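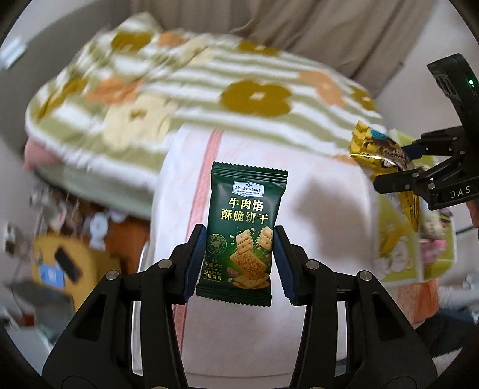

The first thing Iqra Pirzada will show you, if you visit her at Femix, is a graph with a gap in it. She keeps it taped beside her monitor, a little curled at the corners now, and she is fonder of it than of anything the company has published. The line runs along nicely for a while, there's a stretch of nothing, and then it picks up again somewhere quite different. "That's a packet of biscuits," she says. "Somewhere in there we lost track of a packet of biscuits, and it took us most of a winter to understand why."

Femix is a small software company of 14 people, upstairs from a bicycle shop, and it doesn't build robots at all. What it makes is the layer that sits between a pair of hands and a machine: the code that takes a recording of a person picking something up with a hand-held gripper, works out where the gripper was at every moment, how far open its fingers were and what it was probably holding, and turns the lot into something a robot arm can learn to copy. The program is called Candholm, after the village where Iqra's co-founder, Hanne Dalsgaard, spent her childhood summers, and I'm told there was never a second choice for the name.

I had imagined, before I went, that the hard part would be the picking up. It is hard, of course, but Hanne was very patient with me over a pot of tea and explained that the people doing the recordings are already wonderful at picking things up. We all are. You reach for a packet of crackers on the bed without a thought, you pinch it by the sides, you feel it give a little and you ease off. The software has to recover all of that from moving pictures, and bedrooms and kitchens are far less tidy places than laboratories. There are striped blankets and flowered ones, curtains hanging in folds, a jumble of odds and ends on a side table, and now and then a second gripper coming in from the side with something shiny of its own.

Shiny things, as it happens, are Declan Wragg's department. Declan came to Femix from mapping software, where he spent 11 years teaching computers to work out where a car was, and he speaks about snack food with the kind of weariness other people keep for their in-laws. A foil wrapper throws its highlights about as it turns, he told me, so the very points the program would like to hang on to are the ones that slide away. A packet printed with a picture of crackers brings a different trouble – the early object detector would quite cheerfully outline the printed cracker and ignore the packet around it. A grasp planned on that outline would close in the middle of the artwork instead of at the edges.

His fix was to stop asking the program to find the object first. Candholm now begins with the fingers. The pads are always the same shape and colour, and the linkage can only move in one way, so the opening between them can be worked out with a fair bit of confidence. Whatever lies between the pads and travels along with them is treated as the thing being held, artwork and all. It sounds so sensible when he says it that I wondered aloud why they hadn't begun there, and he laughed and said he had wondered the same thing, usually at night.

Two-handed work is where the company has put most of its effort lately. Each gripper has its own idea of where it is, and the two have to be brought into agreement before a planner can do anything useful with them. Mahmoud Chraibi, who writes that part, let me watch a session being lined up on his screen. Two coloured paths drifted about like kites, and then, when the solver found the stretch where each gripper had been in the other's view, they snapped together. He ran it three times for me, I think mostly because he enjoys it.

There's plenty it still can't do. Soft packets bulge and crease, and the planner treats them as stiffer than they are, so a copied grasp can come in too firmly. Mahmoud would like an estimate of squeeze taken from how the pads bend. Doaa Ezzat, who looks after testing, would like everyone to fix the clocks before anyone starts on squeezing. Her current test set has 922 recordings in it, and she has personally watched every one that failed. The gap on Iqra's graph was hers to solve, in the end: two clocks drifting apart by 128 milliseconds, which was enough for the tracker to look for the biscuits where they had just been.

The next release, Skotavach, is due in September, and will bring the drift correction to everyone who uses the program, along with a viewer that lets you drag through a recording and see both grippers' paths at once. I had a go at it before I left and was hopeless, tangling the two timelines within a minute. Doaa untangled them, made a note on the back of an envelope, and went off to find Mahmoud about the scroll bar.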